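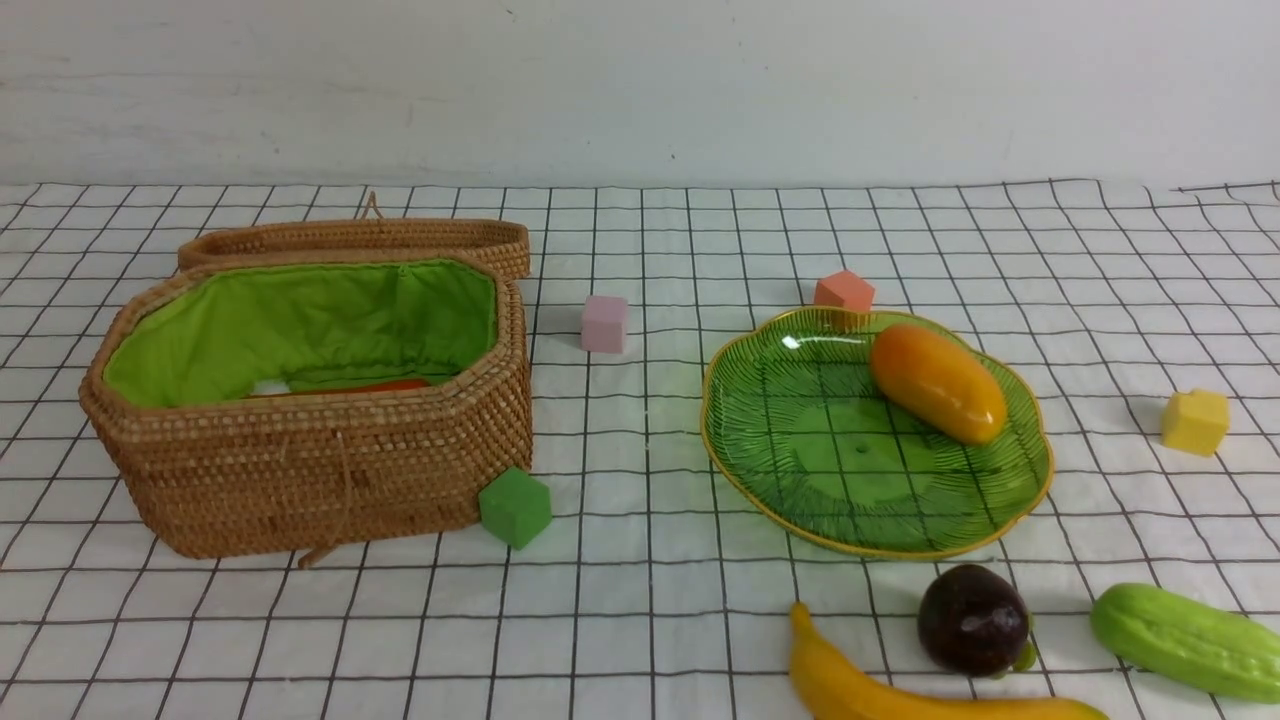
A lined rattan basket on a checked cloth.

Well, it's May, the mornings have gone crisp and I've finally got my act together on the thing I've been promising since summer, a proper write-up of how to pack a lunch for the Minlow walk. If you haven't done it, it's 11 kilometres from the old siding up over the ridge and back down to the creek, and there's no shop at either end (the kiosk shut years ago and I still miss their vanilla slices!).

I learnt most of this from Merja Valtonen, who has been walking that track longer than I've been in the district. Her first rule is no wet sandwiches. Tomato goes in its own container and you slice it when you get there, with a knife you remembered to bring. I forgot mine last time and we ate tomatoes like apples, which was fine apart from my shirt.

Bread: go for something with a decent crust. Rolls from the Wivside bakery hold up beautifully, but get in before 8 am or you'll be left with the fruit buns. Mind you, a fruit bun with a slab of cheddar is a very good second option and I won't hear otherwise.

For something hot, I take pumpkin soup in a thermos. Fill the thermos with boiling water first and let it stand while you heat the soup, then tip it out and pour the soup in. Keith Hollis reckons this makes no difference. Keith also drinks his tea stone cold by the time we reach the lookout, so make of that what you will.

Sweet things are where I get carried away. Anwara Mondal's date and ginger slice travels better than anything I've ever baked, and she's kindly let me share it. Melt 125 g of butter with half a cup of brown sugar, stir in a cup of chopped dates and a good spoonful of ground ginger, then fold through 4 cups of rice bubbles. Press it into a lined tin and leave it in the fridge overnight. Cut it small, it's rich!

A couple of bits on the walk itself. The bottom crossing was still boggy when Tapio Salminen and I went through, so wear boots you don't love. The gate past the second stile needs lifting as you swing it, and please do latch it, there are heifers in that paddock. And if you're carrying a basket (I do see people try), leave it in the car and have your picnic back at the creek, where the tables get the sun until mid-afternoon.

Next month I'll have a go at thermos porridge. Recipes welcome, especially if you've managed it without the lumps.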